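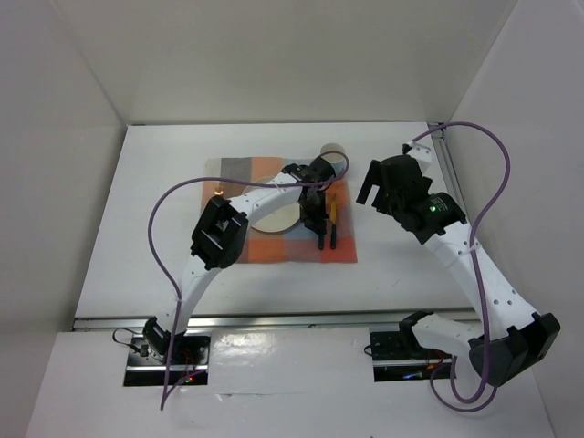
**Stipends for short retraining courses: paid per day or per module?**

**sjelinek_hr**
We're setting up a retraining course for adults out of work, in packing and line assembly, and I need input on the stipend rule. The draft from the Plundevham employment office pays a flat 1,000 per participant on completion and nothing before that. My concern is dropout in the first weeks, when people are paying for bus fare and child care with no income. The practical units are short. One of them is a place-setting and kitting exercise, and a person can pass it in a morning. Paying by the day makes little sense for units of that size. Paying by the module might. Has anyone run it that way?

**gantry_tom**
We ran per-module for two cycles at Prakalach. It works if the modules are close to equal in hours. Ours weren't. Module 2 was twice as long as the others and paid the same, and that's where people left.

**sjelinek_hr**
Did you reweight it, or split it?

**gantry_tom**
Split it. Reweighting meant amending the agreement with the funder, and the amendment took longer than the course. Splitting only needed a new attendance sheet and a second assessor signature.

**mill_street**
I'd argue against per-module. You turn the assessor into the paymaster. Our trainers started passing people who weren't ready, out of sympathy, and the employers noticed at the work placement. Pay for attendance and keep the assessment separate.

**gantry_tom**
That's an assessor problem. Use an outside assessor.

**mill_street**
With what money? An outside assessor for a group of a dozen costs more than the stipend difference you're arguing over. Small towns don't have one on call either. Ours drove in from the regional center and billed mileage.

**Orla_K**
Check how the stipend interacts with unemployment benefits before choosing anything. In our region a lump sum in one month counted as earned income and three participants lost that month's benefit. The same total in monthly parts stayed under the limit. It cost us a lot of phone calls to get it reversed, and for one of them it never was.

**sjelinek_hr**
That's useful. The draft says "on completion," so it would land in one month for everybody. I'll ask the benefits section for the limit in writing.

**Orla_K**
Ask for it by payment date, too. Ours went by the date the money arrived, and the course dates didn't matter to them.

**pvc_joint**
Participant side here. I did the Urkex course last year (warehouse and packing, finished in June). We got travel money weekly against tickets and the rest at the end. The weekly part is what kept me there. I would have quit otherwise, and the person I rode in with did quit, when his car died and they wouldn't count fuel receipts. So whatever you do, write down what counts as a receipt.

**gantry_tom**
Agree on receipts. We accepted fuel at a fixed rate per mile with a signed statement. No audit finding on it.

**mill_street**
We did have a finding on exactly that. The auditor wanted proof that no bus ran at those hours. Depends who you get.

**sjelinek_hr**
Chong is the accounting firm on this one and they've already asked for tickets only. I'll try to get a fixed rate written in for the two villages without a morning bus.

Where I've landed so far:

- Travel paid weekly, tickets or fixed rate
- Stipend paid monthly on attendance, minimum 80 percent -- open to other thresholds
- A smaller completion payment, after the work placement

**mill_street**
80 is fine on paper. Define whether a doctor's note counts as present or as excused. Those are different columns and someone will ask.

**gantry_tom**
I still think you lose something by not tying any of it to the modules. With attendance only, people sit in the room. But if the completion payment requires all modules signed off, I can live with it.

**mill_street**
It shouldn't be large enough to tempt anyone. That's all I'm asking.

**Orla_K**
What's the total ceiling per person? If it's more than the 1,000 in the first draft you may need a separate budget line for travel.

**sjelinek_hr**
Ceiling is 2,000 including travel and the medical exam. The exam is paid directly to the clinic, so it shouldn't show up as income to the participant, but I'll add that to the list of questions.

**pvc_joint**
Do the exam before the course starts. Ours was in week 3 and one woman failed the eyesight part after she'd already done the first two units.

**sjelinek_hr**
Noted, moving it to enrollment. I'll post the revised wording when the benefits section replies.

Silvia Jelínek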